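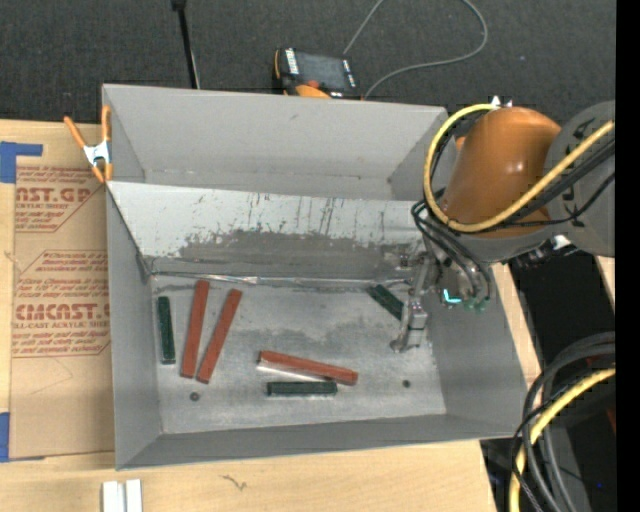 Mendel Bin Cell: Frequently Asked Questions

These are the questions that come up most from people taking their first shifts on Mendel, our bin-picking cell at Plekwood. The answers were collected by Ailsa Baxter and Costel Stojanovska, and they get changed whenever we learn something new (last big update: September). If your question is missing, write it on the pad by the door and we'll add it. We love a good question!

GETTING STARTED

What does Mendel do?

It picks narrow rectangular blocks out of a metal bin, one at a time, from whatever jumble they happen to be lying in. We use red blocks and green blocks, and the red ones are longer. Six blocks is our standard load, three of each color. That sounds like child's play, and then you watch the arm try to get a finger down between two blocks that lean together at the bottom and fan apart at the top, and you find out why we're all so hooked on it.

Where do I put the blocks?

In the front compartment only. The long compartment at the back stays empty. If a block ends up back there, stop the run and move it by hand. The pick program has no path over the divider and we don't plan to teach it one this year.

How should I lay them out?

Don't lay them out! Hold the load low over the floor of the bin and let go. Then look for two things: nothing stacked on top of something else, and nothing hanging on the slope of the divider. Apart from that, leave them how they fall. New people tend to straighten things up a little, and after a few runs the arm has only ever seen tidy bins.

How long is a normal session?

80 picks, then a break for you and a quick check for the machine. Most of us do two sessions before lunch. You can do a third, but be fair to yourself, because your eyes get lazy well before the arm does.

THE BIN

Why is there a clamp on the bin?

The spring clamp with the orange handles goes at the left rear corner. We started using it after we traced a whole afternoon of bad picks back to the bin having crept on the tabletop. Check it at the start of every session by giving the bin a light push from the right side. If anything moves, redo the clamp and run the corner check (next question).

How do I run the corner check?

1. Put the arm in slow mode and keep the pendant in your hand.
2. Empty the bin.
3. Call up the routine named CORNERS. The finger goes to a spot just above each corner of the working floor, in turn, and waits for you.
4. At each stop, slide the feeler gauge under the tip. It should go in with a light drag.
5. If one corner is tight and the opposite one is loose, the bin has shifted or tilted. Reseat it and start over.
6. If all of them are off by the same amount, leave the bin alone and look at the finger.

Step 6 is the one people skip. Costel once spent a full morning shimming a bin that was perfectly level, and he has asked for that to be written down here so it does some good.

The floor is all scuffed. Is it worn out?

No, it's fine. Rubbed pale patches and dark smudges are normal, and so are the fine scratches on the divider. What you're feeling for is a raised edge or a burr. Run a gloved fingertip over the floor with the arm stopped. A scratch you can see but can't feel doesn't matter. A scratch that catches the glove needs a few strokes with a fine file, and then a wipe.

One thing to know about scuffs, though: bare, shiny metal throws light back at the camera. If picks start failing in one particular area, look at that area for glare before you blame anything else.

What about the strip along the seam?

The shiny strip where the divider meets the floor is meant to be there. It's crinkled, and that's okay. Press along it once a session, and if an end has lifted, replace the whole strip. Don't patch it. A lifted end will catch the corner of a block, and then you get a very strange little tug-of-war with the gripper.

Can I clean the bin with anything?

A dry lint-free cloth, or one that is barely damp. No spray. No oil, please – oily blocks slide right out of the fingers and it takes days to get it off everything.

THE GRIPPER

How do I know the finger is in good shape?

Look at the foot. The narrow finger ends in a small tip shaped like a foot, and that tip does almost all the hard work, so it's the first thing to wear. With the arm parked and the air off, check that:

the bottom of the foot is flat
it points the way it did yesterday
none of the screws in the bracket above it will turn with the short hex key and two fingers

Two fingers is plenty of force. If you lean on the key you'll strip the screw, and the spare bracket takes a long time to arrive.

The finger got bumped. Now what?

Don't bend it back by hand! Stop, park the arm, and run the corner check. If it passes, carry on and make a note in the log. If it fails, swap in the spare finger from the drawer marked VLACHOU (that's the cabinet's old name, and it stuck). Swapping takes 19 minutes if you take your time, including the check afterward. It's one of our favorite jobs to teach. You come away knowing how the whole tool goes together.

What does the cyan light on the tool mean?

Steady cyan is the normal state on our setup: the tool has power and is talking to the controller. If it goes dark, pause the run and check the tool connector first. In our experience it's the connector far more often than the tool.

How tight should the air fittings be?

The hoses push in until they stop, and then you tug each one gently. If it comes out in your hand, it was never in. Listen for a hiss with the arm parked and the room quiet. First thing in the morning is best, before the compressor next door starts up.

CABLES AND HOSES

Why does the yellow cable have such a big loop in it?

It needs that slack. When the wrist turns all the way over, most of the loop gets used up. Visitors always want to tidy it, and we understand the urge! But a cable tied down close to the arm gets pulled at the connector on every turn, and that's how we lost our first one. Leave the loop wide, and make sure it clears the edge of the bin when the arm reaches low.

How often do I check the cables?

Every 400 picks, so after every fifth session. Jog the arm slowly through its reach with the bin empty and watch the cables, ignoring everything else. You're watching for rubbing, for a hose that folds where it should curve, and for anything that snags on the table edge. The bundle that drops down beside the table needs the same look. It hardly moves, so it's easy to forget.

Where does the pendant go?

Behind the bin is okay between runs, as long as its cable is clear of the arm's path. During a run it should be in your hand or within easy reach of where you're standing. If you'd have to lean over the bin to get it, it's in the wrong place.

WHEN THINGS GO WRONG

It keeps missing the block against the wall.

Congratulations, you've met the hardest pick in the bin. A block lying tight along the wall leaves no room for the finger on one side. The program will try a nudge first to open a gap. Give it three tries. After that, pause, reach in with the arm stopped, move the block one finger's width, and log it as an assist. Please do log it. The assists are some of the most useful notes we have.

It stopped with the finger resting on the floor.

Leave the air on and don't touch the arm. Read the message on the pendant. If it's a contact stop, back the arm straight up in slow mode – straight up, no sideways move at all – until the tip is above the rim of the bin. Then look at the foot, and run the corner check before you go on.

What is error 608?

That's the Tarkeo script telling you it can't find any blocks. Tarkeo is the little program Ailsa wrote to run the sessions, and the error numbers are all hers. If the bin is empty, great, you're done, reload it. If it isn't, check the room lights, then the camera lens, then look for glare on the floor.

Two blocks came up together. Is that a fault?

It counts as a failed pick, but the machine is okay. Let it put them back and try again. If you see it more than a couple of times in a session, the fingers may be opening too wide, and the setting for that is on the second page of the gripper menu. Write down the old value before you change it.

Can I leave other stuff on the table?

Flat things to the left of the bin are fine, so a sheet of acrylic with its paper still on is no trouble. Nothing tall, nothing loose, and nothing at all on the right side where the arm comes in. Keep cups in the hallway.

Can I change the program?

Yes, and we hope you will! Make a copy, put your initials on it, and run it in slow mode with an empty bin first, then with one block, then with a full load. Ask Costel for the folder password. He's usually in by 8 a.m. and likes having somebody to try a new grasp with.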